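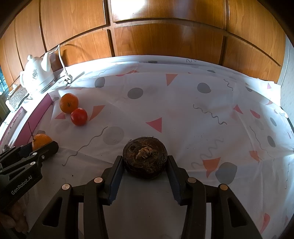
Two grippers, a tangerine and a round brown thing with bristles. Kitchen table, January 2019.

So the hand-held grippers from Trudau have been with me for 19 days now, and I promised a proper write-up once I'd stopped playing with them. I haven't stopped playing with them. You're getting the write-up anyway!

I went for the pair, because Telmo Cifuentes told me one on its own gets boring fast (he was right, I'd have ordered the second within a week). They came in one box with a folded leaflet that I read after I'd already pinched my thumb.

What I like most is the pads. They're ribbed and dark blue, and they do so much better on lumpy food than I expected – I tried 10 kinds of fruit and veg and only dropped two, a wet plum and a very ripe kiwi that I'd rather not talk about. Tangerines are easy. Tomatoes made me nervous, but you learn to ease off, and after an evening of it I wasn't bruising anything. Rough skins are the best of all, they sort of settle between the jaws.

Now the grumbles. My wrist gets tired after a long go with both hands, and the squeeze on my left one feels a touch stiffer than on the right. I wrote to the shop and Kazimír Říha there answered the same afternoon, very nice about it, and offered to swap it in February if it hasn't loosened up by then.

Would I buy them again? Yes, though I'd wait for a sale – I paid full price and then saw them marked down at Stidby 6 days later. Grr. Next up is eggs, and I've put newspaper on the floor.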